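Visita a Sernusholm: um salão de restauração visto por quem não queria comprar nada

8 de abril de 2022

Fui a Sernusholm com pouca fé. O convite prometia "o futuro da cozinha profissional", expressão que já ouvi em pavilhões suficientes para desconfiar dela antes de pendurar a credencial ao pescoço. Desta vez eram 11 casas a cozinhar ao vivo, um auditório para palestras e um corredor comprido de expositores, tudo no antigo mercado de peixe, onde o chão ainda tem caleiras e é preciso olhar para os pés.

Cheguei à hora de abertura e esperei na mesma. O balcão das credenciais tinha uma única impressora e a fila dava a volta ao bengaleiro. Café, só depois de entrar, e em copo de papel fino, a um preço que na minha rua paga um pequeno-almoço com torrada.

O restaurante Wallin

O nome de que toda a gente falava era o Wallin, que vai abrir em agosto uma segunda sala, mais pequena, com balcão virado para o fogão. Serviram uma prova de três pratos em pé. O primeiro, uma cavala curada com pepino e soro de manteiga, estava muito bom, e digo-o sem reservas. O segundo era um caldo de cebola assada que me pareceu doce demais e morno. O terceiro, borrego com beterraba, chegou-me numa taça tão pequena que não consigo dizer grande coisa sobre ele.

Perguntei à pessoa que servia quantos lugares terá a sala nova. Respondeu que ainda se discute. Perguntei pelo preço do menu e disse-me que também se discute, mas que as reservas já estão abertas. Cada um tira daí o que quiser.

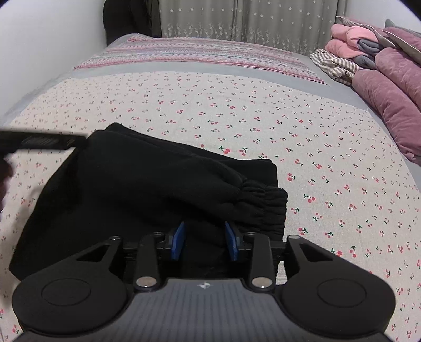
O corredor dos expositores é sempre a parte em que mais me aborreço, e este tinha a agravante do barulho, com três demonstrações de liquidificadores ao mesmo tempo. Vi fornos que se programam pelo telefone, uma máquina de vácuo do tamanho de uma arca e muitas facas. Vi também dois dedos de pinça com pontas azuis, virados um para o outro, e pensei logo na minha pinça de empratar, que custou pouco e dura há anos. Talvez seja falta de imaginação minha. Quando saio de um destes corredores, costumo lembrar-me melhor do queijo, e assim foi.

O queijo era da Venden, uma queijaria que trabalha leite de cabra e vende quase tudo a restaurantes. Tinham um fresco, um de casca lavada e um curado, cortado à mão em lascas. O de casca lavada cheira mal como deve ser. Pedi para comprar uma peça inteira e não vendiam ao público, só com conta de cliente. Levei o folheto.

Datalach, ou a promessa das sobras

A palestra mais concorrida foi a da Datalach, que vende a restaurantes um programa para prever quantas doses se vão servir em cada noite. No ecrã, a conta era bonita: 374 euros poupados por mês numa casa média, só em comida que deixa de ir para o lixo. Não explicaram o que é uma casa média. Quando alguém da plateia perguntou se a conta incluía a assinatura do programa, a resposta foi longa e terminou num convite para falar no intervalo.

Não duvido que o desperdício seja um problema sério. Trabalhei em cozinhas onde se deitavam fora caixas inteiras de alface à segunda-feira. Mas quem lá estava sabia que ia sobrar alface, e a encomenda fazia-se na mesma, por hábito ou porque o fornecedor só vinha duas vezes por semana. Gostava de ver o programa ligar ao fornecedor.

O almoço

Havia mais de 400 pessoas e oito bancas de comida, e o resultado adivinha-se. Demorei tanto a chegar ao balcão das sandes de porco que, quando lá cheguei, o porco tinha acabado. Comi batatas com maionese de funcho, boas, quentes, com sal a mais. As mesas altas não têm onde pousar um casaco e os cestos do lixo encheram cedo. Num salão que passou a manhã a falar de prever quantidades, gostava de ter comido a sandes.
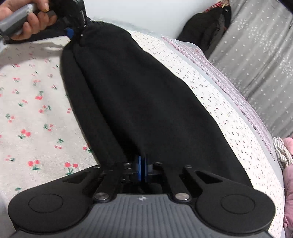 Se estiverem a pensar ir

A entrada de um dia chega perfeitamente. Vão de manhã, comecem pelas provas e deixem os expositores para o fim, se ainda houver pernas. O autocarro da estação para mesmo à porta, mas o último da tarde sai antes de fecharem as cozinhas, coisa que não vem no programa e que me custou um táxi. Levem água. Quanto ao Wallin, marco mesa quando souber quanto custa.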